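Illia Folding Set for Robotics Clubs
Lundora Teaching Equipment > Competition material > Home tasks

Print this page | E-mail this page to a colleague

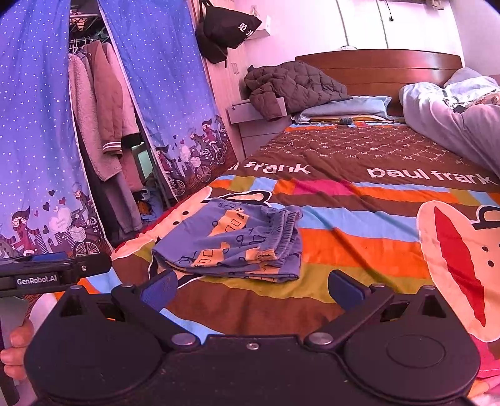 The Illia Folding Set is made for clubs and student teams who prepare for the home task of the Hirura Student Challenge, where a machine must take a piece of clothing, fold it and leave it in a tidy bundle. Many teams begin with a square towel on a white table, and they are very satisfied until the first real garment comes. Children's clothing is more difficult. It is small, the elastic pulls the cloth together, and the print can hide the edge that the students want to find. A folded pair of bottoms such as the purple-blue one with the orange vehicles has the gathered waistband on one side of the bundle, so this side behaves differently under the fingertips than the layered part. The bedspread under it, with wavy stripes and large monkey faces, is also a good test for any program that looks for the shape of the cloth by colour. We have chosen the garments and the ground sheets in the set with this kind of work in mind.

What is in the box

The set contains 19 garments in children's sizes. There are trousers and leggings with elastic waist, T-shirts with short and long sleeves, pyjama parts, one small cardigan with buttons and one hooded top. The hooded top is the hardest piece and it is not used in the junior class. All garments are washed once before packing, because new cloth is stiff and gives too good results.

You will also find:

- two ground sheets, one in plain grey and one with a strong pattern of stripes and figures
- seven fold cards, each with the steps drawn on the front side and the measures on the back side
- a bundle gauge of clear plastic, to check if the finished bundle stays inside the permitted size
- a cloth bag for storage
- the teacher booklet in English

The set does not contain a gripper, a robot or a camera. Please look under Handling Tools if your club needs them. The fold cards can be used with a hand-held gripper or with an arm on a table, and the booklet has a separate chapter for each of them.

How a club session goes

The booklet is planned for sessions of 60 minutes. In the first part the students fold with their own hands and say aloud what each hand is doing. This looks childish to the older ones, but please do not leave it out. They discover that one hand is often only holding the cloth down, and that they change their grip more times than they believed.

After this they repeat the same fold with the gripper. We recommend that one student works and another one writes down every point where the cloth was lost. Then they change places. The lists are compared at the end, and the team decides which point they will improve until the next meeting.

It is good to move the work away from the table when the first three cards are mastered. A bed is soft, and the fingertips push the garment into the bedding before they can close on it. A sofa is again another thing. The Hirura rules for the senior class say only "a household surface", and the judges in past seasons have used this freedom.

From a club that uses it

Rania Bouazza leads the robotics club at Blackwood College and has worked with the set since August. She wrote to us: "My students wanted to start with the code. I gave them card 2 and the leggings and told them to come back when they can do it with the tool in the hand. They were angry for one week. After it they knew exactly what they wanted from the code. The waistband is the problem in almost all our bad folds, they take it too far in and the top layer slides. I would like to have one more pair of trousers with a drawstring, please think about it."

We have thought about it. A drawstring pair is now included in place of the second plain T-shirt. Clubs who have bought the earlier box can ask for this garment and pay only the postage.

Sizes and care

Garments are for children between two and seven years. The ground sheets can be laid on a single bed or on two school tables pushed together. Wash everything at low temperature and do not use fabric softener, as it makes the cloth slippery and your results will not be comparable with those from before. Do not iron the garments. The creases are part of the task.

The bundle gauge must not be put in hot water.

Questions we often receive

May we use our own clothes also? Yes, and we encourage it. For the competition the judges bring their own garments, and your students should not know only ours.

Is the patterned sheet required by the rules? No. In the junior class the ground is always plain. For seniors it is decided on the day.

Our gripper opens less wide than the bundle. Can we still take part? Yes. Card 5 shows how to lift a bundle from the short side. It needs a slower movement and the waistband should be turned away from the tool.

Can we buy the fold cards alone? Yes, as a replacement pack. Please write the name of your school on the order, so we can send the cards in the right edition.

Do you lend the set? At the moment we lend only to schools who register a team for the first time. The loan is for one term.

Ordering

Schools can order with a purchase order or by invoice. Please give us a delivery address where somebody is present in the morning, because the box does not fit in a letter box. Damaged or missing garments are replaced without charge when you tell us within 19 days after delivery.

Related items: Handling Tools, Spare Fingertip Pads, Hirura Junior Table Mat

Page last changed: 30 April 2023

Print this page | E-mail this page to a colleague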